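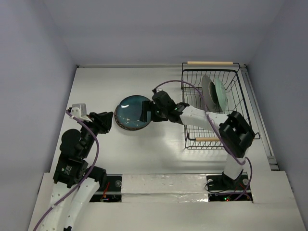 Starnach House, Shared Kitchen Group
Minutes of the meeting held in October 2018

Present: Yanti Menon (chair), Irfan Govindasamy, Ratih Hartono, Hryhorii Sydorenko (minutes)
Apologies: Juwita Kusuma

1. Minutes of the previous meeting
Agreed with one correction. Under item 4, "rack" should read "racks".

2. Matters arising
The descaling of the second-floor tap is complete. The shelf labels have been printed and are with Ratih.

3. Crockery
3.1 Irfan reported on breakages. Most were chips to the rim of glazed plates, found when the plates were put away. Plates with a chip that can be felt with a fingertip are to be withdrawn. Marks in the glaze and speckled rims are part of the finish and do not count as damage.
3.2 The teal-blue round plates remain the standard plate for the ground floor. Liem can supply further plates in the same glaze, but the brown of the rim varies between batches. The group accepted this.
3.3 Yanti asked whether a plain white plate would be cheaper. Irfan had a price for white from Porkberg but not for delivery. Deferred.
Action: IG to obtain a full price from Porkberg.

4. Dish racks
4.1 The black wire rack is to stay in use. Ratih noted that plates should stand upright between the wires, one to a slot, with the glazed face all the same way. Bowls go at the end, upside down. Pans are not to be placed on top of plates.
4.2 Hryhorii proposed moving the ground-floor rack to the left of the sink. Yanti objected that this would block the socket. No change.
4.3 Coating on wire racks: any rack showing rust at the joints is to be replaced, not repainted.
Action: RH to check all racks before the next meeting.

5. Worktops
5.1 White surfaces are to be wiped with a damp cloth and mild soap. Scouring powder has left dull patches on the second floor and is withdrawn from the cupboards.
5.2 Plates are to be lifted when moved, as unglazed foot rings can scratch.

6. Budget
The balance stands at £856. Spending of up to £100 on plates was approved, subject to 3.3. Ratih asked that receipts be handed in within the same month.

7. Any other business
The Henport dishwasher on the second floor is leaving a film on glasses. Hryhorii to check the salt setting. The tea towel rota was not discussed for lack of time.

8. Next meeting
December, ground-floor kitchen. Juwita Kusuma to chair.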